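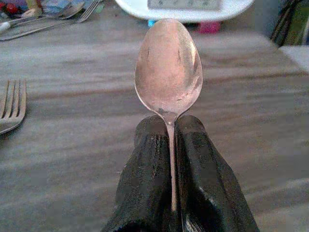
Department of Assistive Machines – Workshop News

Home | News | People | Workshop | Contact

Kitchen robot gets new finger pads and a weekly check

May, by Hooman Dehghan

The two-armed kitchen robot at the Cavon flat is working again after a repair to its right gripper. The workshop team changed the pads on both fingers, set the closing force again from the beginning, and wrote a short routine of care which every user of the robot must now follow. The robot was out of use for most of the month.

The problem was first noticed by students of the Plostard project, who use the robot to practise laying and clearing a table. Cups and bowls gave no difficulty. Thin handles did. A spoon would be lifted correctly and then, during the movement of the arm, it would turn slowly between the fingers until the bowl pointed to the side. At first the students looked for a mistake in their program, and they lost several afternoons in this way.

When the gripper was opened in the workshop, the cause was easy to find. The old pads had become smooth in the middle, where cutlery is always held, and one of the two fixing screws behind the right finger had come loose. The finger could therefore move a little to the side under load. The left gripper was opened as well. Its screws were tight, but its pads were also replaced, so that both hands have the same age of parts.

The new pads come from Flarnier, who also supplied the previous ones. A set is expected to last for up to 600 hours of work. The old set had passed this number some time ago, but the hours were written in a paper notebook which stayed in an office in the other building. The hours are now shown on the start screen of the control computer, and the screen turns yellow when 475 hours are reached. This gives enough time to order the next set.

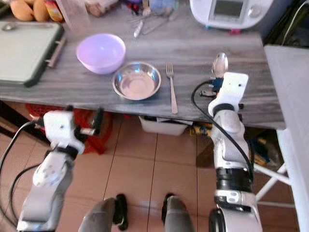
Setting the closing force took longer than changing the pads. The force is given in the control program as a plain number without a unit, and before the repair it stood at 148 for all objects. With new pads this value is too high for small things, and it also loads the motor of the gripper more than necessary. The team decided to use a spoon as the test object for the right hand, held upright by its handle with the bowl at the top, while bowls and a fork stay on the table within reach for the later exercises. A spoon is a severe test, as its handle is narrow and most of the weight is at the other end. The number was reduced in small steps, and at each step the arm made the same slow movement to the left, to the right and back. The value chosen at the end is clearly lower than the old one, and it is stored separately for cutlery.

The cables were inspected on the same occasion. On both arms they run along the outside and need free length at the elbow, but not so much that they can catch on the furniture. One clip on the right arm was moved by 27 millimetres towards the elbow. The flat is small and the robot works close to the kitchen table, so this point will be looked at again after the summer.

From now on the person who starts the robot in the morning does a check before the first exercise. The check takes only a few minutes – it should not be left for the afternoon group. It has two parts. First the pads are wiped with a dry cloth and looked at from the side under the lamp. Alcohol must not be used, as it makes this rubber hard. Then comes the holding test, which is done with the arm in its normal working position.

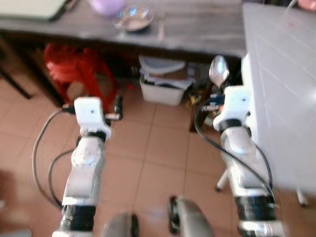 How to do the holding test

Switch on the arms and wait until both have finished their start movement. Open the right gripper fully. Place the handle of the spoon between the fingers, with the bowl pointing up, and close the gripper from the control computer. Keep your own fingers away from the gripper while it closes.

Let the arm make the stored test movement. Look at the spoon during the whole movement and not only at the end. If it turns or slides down, stop the robot, write the time in the record and inform the workshop. Please do not raise the force number yourself. A higher number can hide a worn pad for some days, and then the repair becomes a bigger one.

The same test is done with the left hand once a week. Users who have only worked with the older single arm in the Căpraru room should ask for a short introduction first, as the stop button is in a different place and the arms start in a different order.

The Plostard students have returned to their table exercises. They will begin with the cutlery part, which was interrupted by the fault, and will continue with the bowls after that. Spare pads are kept in the second drawer of the workshop cabinet, together with the correct hex key. Whoever takes the last set is asked to tell the workshop on the same day.

Questions about the check can be sent to Hooman Dehghan or asked at the workshop door, which is open from 9.30 until noon.

Last updated: May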